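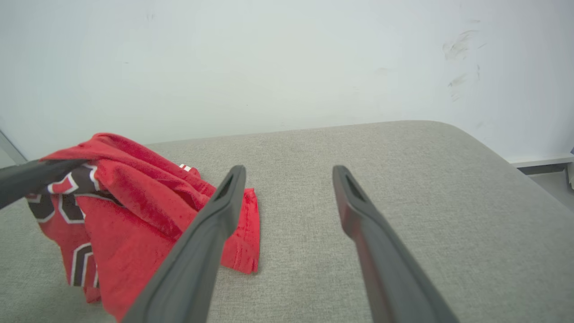 *A red top waits to be folded at the Galtine workshop.*

**Robots still can't do your laundry, but they're getting closer**

Filed under: Local tech, Home

I have three children and a washing pile that never gets smaller, so when Gondico asked if I wanted to come and see its folding robot at work, I had my coat on before I'd finished reading the email.

The firm has a unit on the Galtine estate, behind the tyre place, and it has been working on household chores there since March. The robot is called Saber (the software that tells it what to do is called Peltus, and I mixed the two up all morning). It has two arms, a gripper on each, and one job for now – take a piece of clothing that's been dropped in a heap, flatten it out and fold it into something you could put in a drawer.

I stayed for 40 tries. It managed nearly 7 good folds in every ten by my own generous marking, and I was counting one jumper that looked like I'd folded it myself in a hurry. Tea towels it could do all day long. T-shirts were mostly fine once it had found a sleeve. Anything thick and bunched up gave it real bother, and it would pinch a bit of cloth, lift, lose it and go back for another go with the patience of a saint!

Gunnlaugur Hjaltested runs the project and was happy to talk about what goes wrong.

"Finding the edge is the whole game," he told me. "You or I pick up a shirt and our fingers know where the hem is. Saber has to look for it, and a heap of cloth never looks the same way two times running."

Big printed numbers and letters can throw it too, he said, as a bold black outline can pass for a fold if the lighting's flat. They've been feeding it sports tops and slogan T-shirts for weeks to get it past that. I offered to send a bin bag of ours and he didn't say no.

What struck me most was the pace. A single T-shirt took three minutes on a good run, and I timed one long-sleeved thing at well over double that before Gunnlaugur stepped in and shook it out by hand. My eldest can do a T-shirt in a few seconds when there's pocket money in it. Then again, she has to be asked, and Saber just gets on with the next one.

It won't pair socks yet. I did ask. It won't empty the machine either, or carry the basket upstairs, and those are the bits I'd happily pay for. Fitted sheets got a laugh from the whole room.

Shops may well see it before the rest of us do. Gondico is talking to two clothing shops about having Saber tidy the tables at closing time, where the tops are all much the same shape and there's all night to do it. Gunnlaugur thinks that's a fairer test than a family home, with no dog and no toys on the floor, and the staff could go home a bit earlier. I used to work in a shoe shop and I'd have loved that, though I do wonder how many of those closing shifts would be left to go round. He said the shops had asked him the same thing and that it was for them to answer. Fair enough, I suppose, but I'd like to hear what they say.

There's no price and no date for a home version, and he wouldn't be pushed on either. The next job on the list is towels straight from a tumble dryer, all tangled together, and I've been told I can come back and watch once that's up and running. I'll bring my own towels.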